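Open Day Safety Walk-Through, Demonstration Hall
Sumberg site, 2023-08-01
Filled in by: Mared Kemeys
Walked with: Siham Issa (floor), Jonatan Kristiansen (simulation station)
Sheet no. 2889

Thank you all for being so patient with me this morning, I know I stop at every cable. Comments are under each item as usual, and please add your own initials if you fix something after I've gone home.

1. Entrance and sign-in desk
OK. Visitor badges are out and the emergency numbers are taped to the desk where Hjørdis can see them. We agreed on groups of 10 at the most, and I'd ask whoever is on the door to stick to it even when a family turns up with one cousin too many.

2. Walkways and exits
OK after correction. The coat rack was standing half across the side exit and Siham and I moved it together. The floor tape by the Hellström cell has lifted at one corner, just enough to catch a small shoe. Needs pressing down or replacing before doors open.

3. Hellström cell, fence and gate
OK. Gate interlock tried 9 times, stopped the arm every time. Sølve has the key and is keeping it in his pocket, not in the lock (we had a friendly talk about this last January and I was so pleased to see he remembered!).

4. Emergency stops
One comment. All the buttons work and reset properly. The one behind the Wunex table is hidden by the banner, so the banner goes to the left, please, or comes down altogether.

5. Vuritz simulation station, kitchen task
OK with comments. Visitors steer the two simulated arms from the chairs, so there is nothing here to pinch a finger, and it's lovely to have one place where the children can go right up to the table. The starting layout Jonatan loaded has the tomato on the cutting board by the left hand and the eggplant and greens on the round placemat under the right, with the big bowl standing empty. I asked him to reload that same layout for each group so that everybody gets a fair turn. Cables under the chairs need a cover. Wipe the hand controllers between visitors, and remind people to sit down before they start, as a few got a bit dizzy at the last open day. 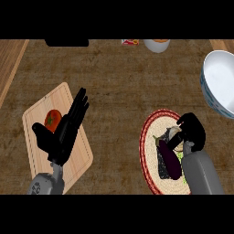 6. Noise and lighting
OK. The compressor is off for the day. One lamp over the back wall flickers, and I've asked for a new tube.

7. First aid and fire
Not OK yet. The extinguisher is where it should be and in date. The first aid box has run out of plasters and the eyewash bottle is missing. Siham is fetching both from upstairs.

8. Chairs, tables and refreshments
OK. We counted 23 folding chairs and one has a cracked seat, so that one is in the hallway with a note on it. Coffee stays on the far side of the hall, away from anything with a plug.

Open before doors: items 2, 4, 5 (cable cover) and 7.
Re-check: Siham Issa, with a call to me if anything is still open by then.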